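Grindevora: plate appearance log for amateur baseball

README, second release

Summary

Grindevora is a table of plate appearances from the Siso Sunday league, an amateur baseball competition with wooden bats and seven-inning games. It was put together for people who run small fantasy leagues on local fixtures and want something better than season averages to draft from. Each row is one plate appearance. There are 177 batters in this release, up from the first, which covered only the Drunow club.

Contents

appearances.csv - one row per plate appearance
batters.csv - one row per batter, with batting side and usual position
games.csv - one row per game, with ground, start time and final score
corrections.txt - changes made after the scoresheets were typed up

Main fields in appearances.csv

game_id: matches games.csv.
batter_id: matches batters.csv. Names are not included.
inning: 1 to 7, higher for extra innings.
outs: 0, 1 or 2 at the start of the appearance.
result: single, double, triple, homer, walk, hit_by_pitch, strikeout, out_in_play, sacrifice, error.
contact: ground, line, fly or blank. Blank means the scorer did not note it.

How the rows were made

Scoresheets were kept on paper by the home side and typed up by Begoña Figueroa. Where two sheets existed for the same game, both were typed and compared, and any difference was settled in favour of the home sheet. Those cases are listed in corrections.txt.
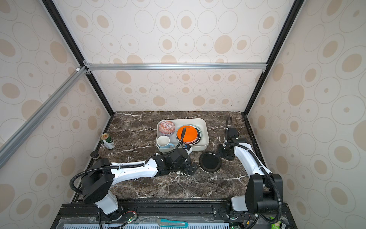 Known problems

Contact type is weak before the league changed its scoresheet. Ortner scorers wrote "fly" for most line drives, so fly ball rates for Ortner home games are too high and should not be compared with other grounds.

Walks and hit batters were entered under one code in the first release. They are now split, but 2 games could not be recovered and still carry the old code, "free_base".

Batters who changed clubs keep the same batter_id. Batters who left and came back after a full season away may have two.

Suggested use

For ranking hitters, drop anyone with a short record. We use 400 appearances as the cut for a full rating and pull everyone else towards the league mean. Strikeout and walk rates settle sooner than batting average and can be read with less caution.

Do not use the file to rate pitchers. Pitching changes in mid-inning were not recorded.

Updates

Corrections are added in November, after the last game sheets come in. Send the game_id and inning with any report.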